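Sedport Home and Garden Forum > Storage and Tidying > Small plastic baskets on a white desk, worth it?

cgwynne
Posts: 38

I've got a white desk in the back bedroom that I use for sewing, post and everything else. I'd like to get the small stuff off the surface and into baskets. I was looking at the black plastic ones from Prokovby, the kind with the little holes all over the sides. Has anyone lived with them for a while? My worries are that they slide about and that they mark a white top.

Carys

levente_gy

I have four. They do slide if there isn't much in them. With scissors, a stapler and a couple of reels of thread in they stay where you leave them. No marks so far, but my desk is a cheap one and I wouldn't notice a small scratch.

Yupin P
Posts: 1370

I'd go for solid sides. Anything thin works its way out through the holes. I lost a packet of needles that way, or rather I found them one by one with my hand. The Farkas trays have no holes and they wipe clean.

levente_gy

Needles shouldn't be loose in a basket in the first place. Put them in a tin and put the tin in the basket.

Yupin P

They were in a packet. The packet came open. My point is that a solid tray would have kept them all in one place.

Clem W
Posts: 598

Holes are fine for most things and you can see roughly what's inside without lifting it down. Dust drops through as well, so you need to wipe under them now and then.

On the sliding, a strip of tape on the desk does help if you use the slightly rough sort. I also use tape to mark where each basket lives, because my other half puts them back anywhere. It looks a bit like a school art room but it works. Don't use parcel tape, it leaves a gum that takes an age to shift.

Nele K

Disagree about tape on a white top. I had some down through one summer and when I took it up in September the desk was a different shade underneath. It was by the window, to be fair. I'd use felt pads on the basket and leave the desk alone.

Clem W

Mine's had tape on it for years with no change, but it's on the dark side of the room. Probably depends on the light and how old the top is.

cgwynne

Thanks all. No window near mine, so I might risk the tape. What about colour? They do the baskets in black, grey and a cream one.

Nele K

Cream gets grubby. Black shows dust, but you can rinse it off in the sink. Grey if they have it in stock, the Barnum shop had 200 of the black last time I went and not one grey.

Yupin P

Black on white looks heavy to me. I'd still say tray.

levente_gy

I like black on white. You can find the thing at a glance, which is more than I can say for the clear boxes I had before.

Clem W

Black basket with green strip on a white top, first one. Mine are the same sort of colours.

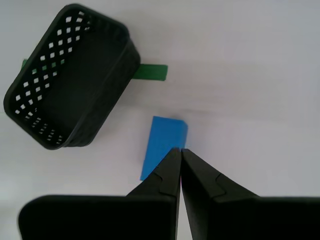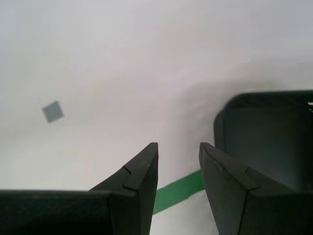

cgwynne

One more question. What takes tape gum off a white desk without dulling the finish?

Nele K

Warm soapy water first, left on a cloth over the patch for ten minutes, then rub with your thumb. If that doesn't shift it, a little cooking oil on kitchen roll, then wash the oil off with more soapy water. Keep scouring cream away from it, and try a back corner first.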